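Sunday, start 9:40

Teleop on the sort task in sim, carrying on from Friday's list. Femke Baert on the leader arms, me on the console and notes. Iñaki Vidal out till the afternoon, left a note saying do NOT touch the gain file. Did not touch the gain file.

Goal for today: 135 clean demos of the tray sort, so we can retrain tonight and stop arguing about whether the old set is any good. Old set is 738 episodes but a lot of them are from before the time sync fix and the gripper signal lags the arm. I want to throw them out. Femke wants to keep them and shift the timestamps. We'll see.

Setup same as before. Fledeck build loaded clean on the second try (first try hung on the asset check, killed it, restarted, fine). Leader arms zeroed by hand against the Pendach jig. Left leader still has the sticky wrist, needs a drop of oil and someone with a small enough allen key.

Layout randomizer on, seed written in the episode header this time. Tray angle is random too now, which Femke doesn't love. Says she has to re-think the wrist every single reset. Good, that's what we want in the data.

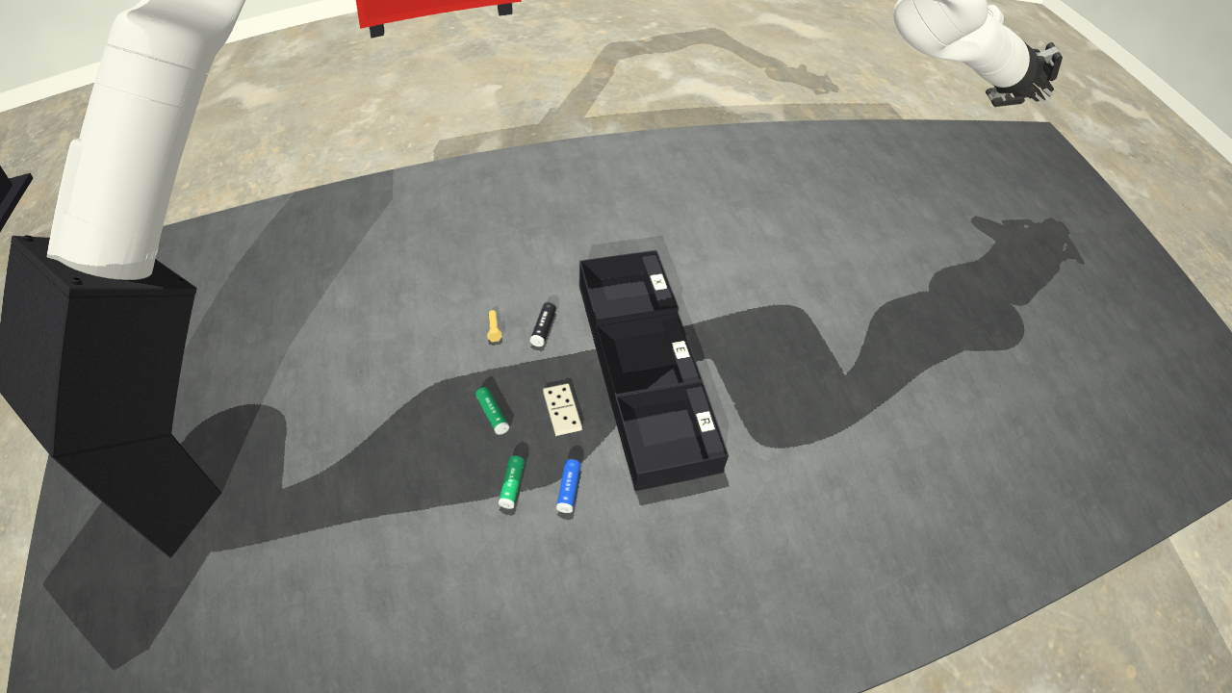

Rule for the operator, writing it down again so we all do the same thing: batteries first, then whatever isn't a battery. Come in from above, close across the short side, lift, pause, move, lower into the bin, open. The pause matters. With no pause the segmenter can't find the lift and lumps the grasp and the carry into one piece, and then the labels are junk. Femke forgets the pause when she gets going fast. So do I.

Domino is the hard one. Flat tile, not much to grab, and if you come down a hair too low the fingertips hit the mat and the contact solver throws a fit. Trick is to stop short, close slow, and let it square itself up in the fingers. Took me a bunch of tries to get a feel for it. No force feedback on the leaders so you're going on eyes only.

First block done by 11:15. 20 episodes, tossed the ones with a drop. A drop followed by a good re-grasp I'm keeping, tagged "recover". Iñaki will complain about the tag name, he can rename it.

Shadows: had the light low for this block, the arm shadows go right over the parts. Femke says it makes the dark battery harder to judge. Left it on. The policy will have to live with worse than that on the real bench. Maybe raise the light for half the episodes, ask Iñaki what the randomizer range is supposed to be, the config says one thing and the readme says another.

Lag on the stream got bad around noon. Up to 136 ms between the leader moving and the follower moving. You can feel it, you start overshooting and then correcting, and the corrections end up in the demo as wiggles. Stopped, closed the extra viewers, came back down. Redid the last few. Note for later: log the lag per episode and drop anything over a limit automaticaly.

Lunch.

1:30, Iñaki back. Looked at the wiggly ones with him. He thinks a light smoothing pass saves most of them. I think smoothing hides the pause. Did a quick plot, pause survives if the window is short. OK he wins, short window only.

Then switched to the wrist view for a bit, to see if it's usable for the fine part of the approach or if we drop it from the inputs. Femke jogged by hand, open gripper, slow, no picking.
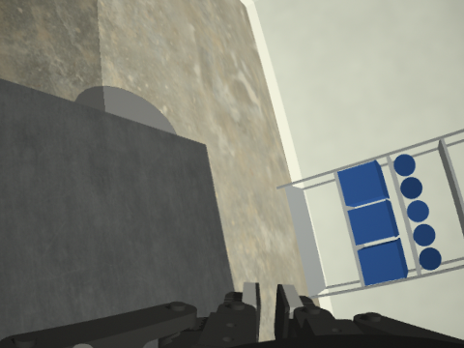
Wrist view opinions differ. Iñaki wants it in, full stop. I'm worried about how little of it is useful when the hand is far from anything, you mostly get surfaces. Up close it's better than I expected. With the rack in view you can tell the blue blocks from the round ones easily even though they're all blue, the shape carries it, and the crossbar between the two columns is a nice straight edge to line up on. The fingertips are always there at the bottom too, so gap open or closed can be read straight off the picture. That's a point for Iñaki, could cross check the gripper signal with it on the old episodes and maybe settle the timestamp fight.

Things that bit us:
- foot pedal double fires when pressed slow. Two start marks in the log, second one wins. Fixed by hand, need a debounce.
- reset key is right next to the save key. Lost a perfectly good demo. Moved reset to the far side.
- clutch: if you re-engage with the leader off from the follower it snaps. Femke wants a ramp. Agreed, Iñaki to write it.

Jornex export still writes the quaternions in the wrong order unless you pass the flag. Pass the flag!! Put it in the script so we can stop remembering it.

Femke's hands tired by 4, swapped, I drove the rest. My demos are slower than hers and you can tell straight away from the path plots. Fine to mix, but tag the operator.

Stopped at 5:20, short of the 135. Rest tomorrow morning. Retrain pushed back a night, told Stevens so they don't sit waiting on the checkpoint.

To do: oil left wrist, pedal debounce, lag logging, ask again about the light range, try the gripper cross check on a handfull of the old ones before deleting anything.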